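Malleo hand gripper: pivot screw kit

Print this page | E-mail this page to a friend

We use cookies to remember your cart. By staying on the site you're fine with that. OK

If you bought a Malleo before April, please read this bit before you put anything in the cart! A batch of ours went out with pivot screws that can back out by themselves. I found out the annoying way, when mine started closing crooked in the middle of a long session folding bedding, one finger arriving well before the other. I blamed the pads, then my own grip (I do squeeze too hard), and only after 22 bad closes did I put a screwdriver on it and feel the screw turn with no resistance at all.

Haruto Tamura in our workshop took it apart and found no thread lock on that screw. The linkage had been wobbling on it long enough to wear the hole oval. Cloth is rough on these joints, too, as it drags sideways on the pads every time you lift.

So, the kit. You get new screws, a pair of linkage arms, a 2 ml tube of thread lock and the little Itach driver that fits them. It costs $9, or nothing if yours is from the bad batch. Just write to Elvira Huanca with your order number and she'll mail it out.

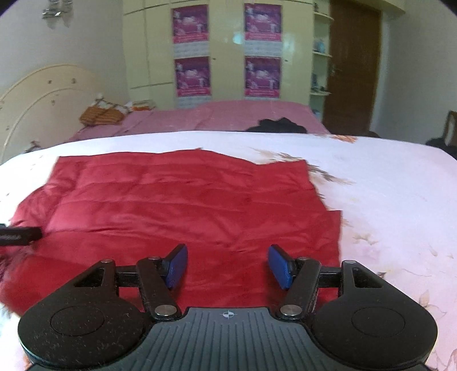
Please don't run the gripper with a loose arm while you wait. A screw that drops into a blanket is a pain to find, and if the arm lets go under load it can pinch a fingertip pretty hard. Mine left a blood blister! Once the new screws are in, let the thread lock cure overnight, then open and close the thing 40 times with nothing in it and check for play again. If it still wobbles, send it back and we'll swap the whole front end.

Shipping is from our Plutham shop.

Recently viewed
Malleo finger pads, pair
Itach driver set
Stankevičius wrist strap
Malleo carry pouch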